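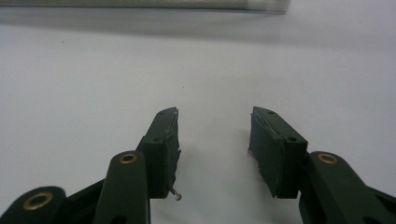

White work table, notes after seven months of use

Threads > Workshop > Tables and surfaces

Latest Following Saved Search

Begoñe Prieto
November 16, 2019

1/ White tabletop, in use since April. A few people asked how it compares with the old dark one. Short version: keeping the white. Long version follows.

2/ Reason for the change was small parts. Black screws, dark washers and offcuts of black tape all vanished on the old top. On plain white they show up from a standing position, and so does every crumb.

3/ Light. The overhead fixture used to be enough for nothing. White throws a lot of it back up, so the undersides of things get some fill. I took the second desk lamp away in the first week and haven't missed it.

4/ The lamp I kept is a Mevus clamp model, 600 lumens. Clamped at the back left corner it put a hot spot right where I look. Moved to the side and raised, the spot falls off the far edge.

5/ Shiny metal is still a nuisance. Bare screw heads flare against white under any lamp. Matte dark parts are easy. For polished stuff I put down a sheet of gray card.

6/ Cleaning, daily: damp microfiber, then a dry one. Two passes. One pass leaves streaks you only see with the lamp on.

7/ Cleaning, weekly: 1000 ml warm water, a few drops of dish soap, wring the cloth nearly dry. Rinse with plain water. Soap film grabs dust and the top goes gray by the next day.

8/ Tape residue comes off with isopropyl on a cotton pad. Test a corner first. Work from the outside of the mark toward the middle or you just make a bigger mark.

9/ Things that stained: red marker (faint, still there), turmeric (gone in a week), a coffee ring left overnight (gone with the weekly wash). Pencil wipes off dry if you get it the same day.

10/ No abrasive sponges. I used the green side of one in May on a patch near the front. The patch is duller than the rest and always will be.

11/ Level. Checked with a 340 mm spirit level along both directions. One leg was low. Fixed with the threaded foot, then rechecked with weight on the table, and it needed another half turn.

12/ Valeriano Campos asked about a mat. I had a Norkasik cutting mat on it for a month. Good for knives, bad for everything else: the edge catches parts when you sweep them toward you. Now it comes out only for cutting.

13/ Replying to Candela Salcedo: yes, it does tire the eyes in the afternoon with the blinds open. I close them halfway from two o'clock on.

14/ Load so far has stayed well below the 200 lb I wanted from the legs. No sag I can measure with a straightedge.

15/ Still open: the red marker. Isopropyl lightened it and then stopped helping. Suggestions welcome, except bleach.

Print this thread | E-mail this thread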